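Service Robots in Lived-In Rooms
Handout 4: Good practice for the bin task
Course lead: Sinan Yüksel

Welcome back! This is my favorite unit of the course, and it starts with trash. Changing a liner sounds like nothing until you write down every rule a two-armed robot has to follow to do it in a furnished bedroom. Please read this before the Gorkham lab session in April.

1. Where the base goes

Park the base on the floor plan mark, square to the bin, with both arms able to reach the rim before you enable them. Check the carpet for cables and dropped items first. Our house rule (the Oltine sheet, page 2) is that the base does not roll while either gripper is touching anything. Yes, even a bag!

2. Approaching the rim

Bring one arm to the rim and keep the other one open and clear until the first has settled. Thin plastic is wonderful teaching material, as it folds, clings and hides the edge you want to grip. Approach at the slow speed setting, which in our lab caps the wrist at 30 millimeters per second, and stop at first contact. 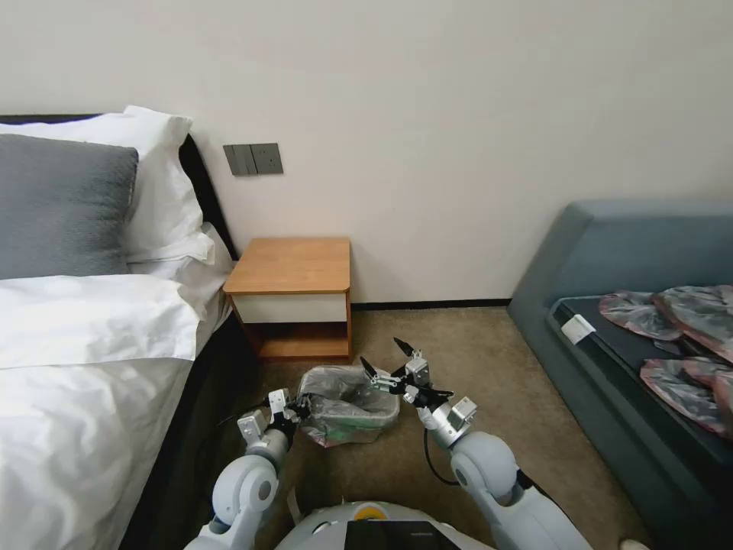

Look at how close the furniture is on both sides of the nightstand. The left gripper is at the liner on the left rim, while the right one is open with a fingertip over the other side. Before moving from a pose like this, ask yourself where each elbow will go. Most of our logged bumps come from elbows, and I love that statistic because it is so easy to fix with planning.

3. Soft things count as obstacles

Bedding, cushions and upholstery all go into the keep-out map. Add 200 millimeters around the bed on the Momeveo planner and leave it there for the whole run.

4. Stopping

One person holds the stop button and does no other job. Say "hands in" out loud before reaching toward the robot, then wait for the reply.

For next time: read the Tekin notes on contact force and bring one rule you would change.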